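Speaker notes, "When the wrist camera sees only white"
Nov 3, 2025
Slides are in the shared folder, the numbers here follow the slide numbers. Speak slowly!

Slide 1. Title
Good morning. Say my name, say that I work on the perception side at Nusari. Thank Anitha Thampi for the invitation, and for reading the first version of these slides. The talk is 40 minutes with questions. People may interrupt me, I prefer it.

Slide 2. What we build
Our software is called Likel. It sits between the cameras and the motion planner. It takes the picture from the wrist camera, the joint angles and the last command, and it gives back two things: a guess of where the nearest surfaces are, and a number for how much we should believe this guess. The second thing is the subject today. The first thing everybody has already.
The planner is Gilero. It is a separate program with a separate team, and I will try to be fair to them.

Slide 3. Why I care about pale surfaces
Tell the story of the shelf. We had in March a task where the arm should go to the inside corner of a white shelf and stop before touching. In the bench tests it went well. Then we moved the same setup closer to a window, changed nothing in the code, and the arm began to stop too early, or to stop and back away and try again. A person would see the corner without any effort. The depth estimate jumped between two answers, and both came with a high score.
Pause here. Let them think about which of the two is worse, the wrong depth or the high score. (The high score.)

Slide 4. What is in the picture and what is not
A wrist camera has a strange view. The gripper is always in it, large and dark, and it takes the automatic exposure with it. The camera measures a lot of black near the bottom and makes everything else brighter. If everything else is white already, the far part loses its texture and the stereo or the learned depth has nothing to hold on to. What stays are the edges: where one plane meets another, a lip, a rail. 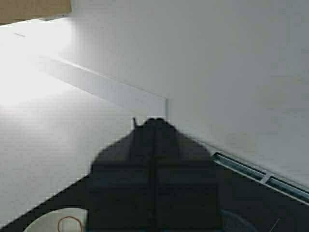

So the first change was to stop measuring exposure over the full picture. We know the gripper shape from the model and we know how open the fingers are, so we can draw a mask for each camera frame and leave this region out. The mask is grown a little at the border, as the gripper outline is soft at this distance. It costs almost no time. I was surprised that we had lived without it for so long, and a bit ashamed.
The second change was to treat edges and planes differently. For a plane with no texture, Likel now reports "plane, distance unknown" until it has at least two edges that belong to it. Before, it filled the plane with a smooth guess. The smooth guess looked beautiful in the viewer and it was the reason of the early stops.

Slide 5. The score
Show the plot with the old score and the new score. Explain the axes first, last time I forgot.
Old score: comes from the network, trained together with the depth. It has learned that smooth surfaces are easy.
New score: the network score, multiplied by a simple measure of local contrast after the mask. Brightness close to saturation gives zero. There is no learning in this part. Some colleagues do not like it for this reason and I understand them, but I can explain it to the planner team in one sentence.

Slide 6. The test
We replayed 3,396 recorded approaches through both versions. Replay is not the same as a live run, the arm cannot react to the new answer. Say this clearly, and say it before somebody asks. What replay can show is how often the score was high while the depth was far from the value we got later from the touch.
After the replay we did live runs, some 12 for each lighting setup. It is a small number and I do not want to put a percentage on it. The stopping and backing away became rare. The approach became slower, and on the next slide I say why.

Slide 7. What the planner does with "unknown"
At first Gilero handled an unknown plane as free space. Please do not laugh, it was a default value from years ago. Then for one week it handled it as an obstacle, and the arm did not want to go anywhere white at all.
Now it is a third kind. The planner may move toward an unknown plane, but with a limit on the speed, and it prefers a path where the camera gets a second edge in view. In practice the arm moves a little to the side and then goes in. This small move costs time. For Hendricks, the customer project where the cycle time is tight, we have it switched off when the fixture is known.
If there is a question about active perception: yes, it is a very small version of that. I have the reading list on the backup slide.

Slide 8. Tools
Short slide. The replay viewer now colours the ignored pixels, so one can see at once if the mask is wrong. It was wrong two times after a finger change, when the old model file was still loaded. We now write the name of the model file in the log header. Also please write the exposure time for each camera frame. Without it we could not have found this problem from the recordings.

Slide 9. Open problems
Shiny metal next to white. A rail gives a bright line that moves when the camera moves, and Likel believes it is an edge of the plane. We reject it if it moves too fast between two camera frames, but the threshold is chosen by hand.
Small things close to the gripper in dark areas. Fixing the exposure for the bright part makes the dark part darker, so we win in one place and lose in the other. Two exposures one after the other would help, if the arm is slow enough. Not tested yet.
Thin wires. We have no good answer.

Slide 10. Questions
Leave the plot from slide 5 on the screen.
If nobody asks, ask them how they choose the exposure on their own wrist cameras, and whether it is written in their logs.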